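Junum sets equipment plan for packet sorting at Brenambridge

Junum will buy hand-held grippers before it buys any robot arms for its packaged-food line at Brenambridge, according to a purchasing plan circulated to department heads in September. The plan covers flexible packets only: seasoning pouches, dried soup ingredients and sauce bags that are now placed in divided trays by hand.

The first order is for 30 hand-held units, with spare pads and fasteners. Arms, mounts and guarding are held back to a second stage, which has no approved budget yet. Lucyna Witkowska, who manages equipment purchasing at the site, said the split was made on cost and on lead time.

"A hand-held unit can be on a table the week it arrives," Witkowska said. "An arm needs floor work, power, a guard and a safety sign-off. We did not want to pay for all of that before we knew which finger and which pad we were going to use."

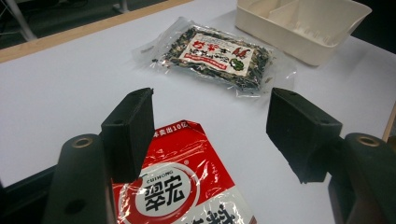 Packets are priced separately in the plan because they behave differently from cartons. A carton has one width and can be gripped on any pair of faces. A sealed bag of dried seaweed has a border of empty film and contents that shift when the bag is tilted, and a printed sauce pouch is slick on both sides. The site handles 177 packet types at present. Seon-mi Joo, the process engineer for the line, has grouped them by film stiffness and fill, and the groups decide how many pad sets each table gets.

Pads are the largest running cost in the plan. Joo has budgeted for 671 pads in the first year, a figure that includes two grades of surface and an allowance for loss. Finger bases are expected to last much longer and are ordered as spares only. Fasteners are bought by the box and charged to general maintenance.

Two suppliers were asked to quote. Mamham offered a complete unit with fixed pads at a lower price per piece. Badawi quoted higher for the unit but sells pads and finger bases individually. The plan recommends Badawi. Under the Mamham offer a worn pad would mean returning the whole finger, and Witkowska put the turnaround at too long for a line running two shifts.
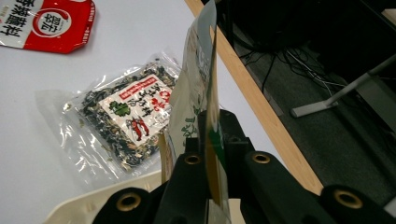
A food pouch held upright in a hand-held gripper. Other packets lie on the table.

Trays are not part of the order. The site has enough in stock, and the dimensions in the quote request were taken from them. Opening width, finger length and clearance over the tray rim are all listed as fixed requirements, and any supplier change to these has to go back to Joo for approval.

Naveed Bukhari, who runs the day shift, asked for one change to the draft. The first version shared units between pairs of tables - his revised version gives each table its own, with a small reserve kept at the supervisor's desk. The change raised the unit count but took out a storage rack and a booking system that had been priced at nearly the same amount.

Training is costed at one half day per operator. It covers grip position, pad checks at the start of a shift and what to do with a split bag. Idalina Vilela will schedule the sessions, and the hours come out of the line's existing allowance.
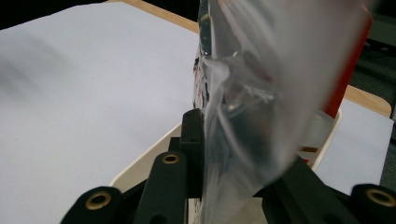 A clear plastic bag between the gripper fingers, with a white tray behind.

The plan sets one condition for the second stage. Joo's group must log 1,435 placements with the hand-held units, spread across all packet groups, and report the number of drops and re-grips for each. The arm specification will be written from that log. Thin, crinkled film is listed as the main open item, and the plan allows for a third pad grade if the first two do not hold it well enough.

Delivery of the first units is expected before the end of the quarter. Sofia Vieira in finance will review pad spending monthly and can move unspent money from spares to pads without a new request. Quotes for arms will not be requested until the placement log is closed.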